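Sulton Workshop – Monthly Safety and Readiness Checklist
Area: Handling Bay, ground floor
Project: Flimen household and shop-floor chore trials
Period covered: April

Section A. Room and access

A1. Walkways clear of tools and boxes. Satisfactory.
A2. Cables on the floor taped down or rerouted. Action needed. One thin cable crosses a walking area.
A3. Shelving loaded within the posted limit of 495 pounds per unit. Satisfactory. Heavy items to stay on lower levels.
A4. Items leaning against walls secured. Action needed. Thin pole by the brick wall to be strapped or removed.
A5. Drinking water kept apart from powered equipment. Acceptable – review when the room is next rearranged.

Section B. Hand-held grippers

B1. Finger pads free of cracks and lifting edges. Satisfactory.
B2. Marker cards firmly mounted and readable. Satisfactory.
B3. Headset straps adjusted before work begins. Satisfactory.
B4. Operators stop for a break after each block of 8 recordings. Not followed on Thursday morning.

Grippers in use, handling bay:
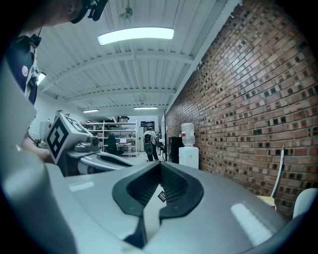
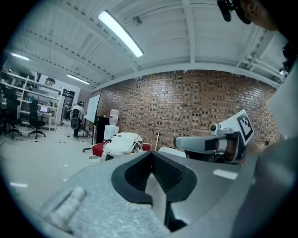 Section C. Readiness for unattended chores

C1. Folding towels. Not approved. The arm completes the task on a clear table but stalls when two towels are stuck together.
C2. Sorting fasteners into bins. Approved with a person present. Error rate over 1,000 picks was within the Vonetti limit.
C3. Wiping counters. Not approved. Pressure near edges remains uneven.
C4. Emptying a dishwasher. Not tested this period. Glassware is excluded until further notice.

Comment received from Santoso: We do not agree with the result under C2. The fasteners were all clean and all the same length, and our floor never looks like that. Mix in oily parts and a few bent ones, then repeat the count. Until that is done, we will keep sorting by hand at our site and would ask that the word "approved" be dropped.

Response: Noted. C2 is changed to "provisional." The test will be repeated with mixed parts supplied by Santoso.

Open actions: 2 (A2, A4). Break schedule under B4 to be posted at the entrance.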